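Tue 19 September

Finished the Mogensen book on the train, all but the appendix. It's a survey of long marriages and desire, and it was sold to me as the one that finally has numbers. It does have numbers. 3,303 people filled in the questionnaire, and by chapter four she is resting a whole theory of why couples stop talking about sex on 173 of them. I went back twice to find out how those were picked and I still don't know.

I wanted to like it. The interviews are good, the one with the couple who schedule everything especially, and she lets people contradict themselves. Then comes the advice, and it's the same advice as in August's book and the one before that. Light a candle, say "I feel." Does anyone over 35 believe a sentence starter fixes ten years of not asking?

Also she keeps recommending the Pellex workbook, which costs more than her own book. I looked at the sample pages. You rate your satisfaction on a scale, your partner rates theirs, you compare. I can think of several evenings that would have ruined.

Page 123 has the one paragraph I copied out, on how people will report being happy with their sex lives to a stranger and

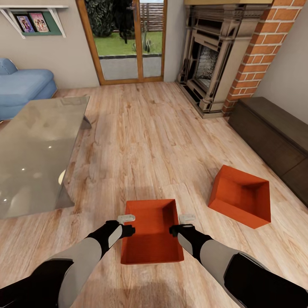
then cry about it two questions later. She doesn't know what to do with that and says so. I trusted her more there than anywhere else in the book. If the whole survey works like that, though, what are the percentages worth?

Reading group on Thursday. They'll love it, they loved the last one. I'm going to ask about the sampling and get the look. Need to return the Vesirari essays first, overdue again.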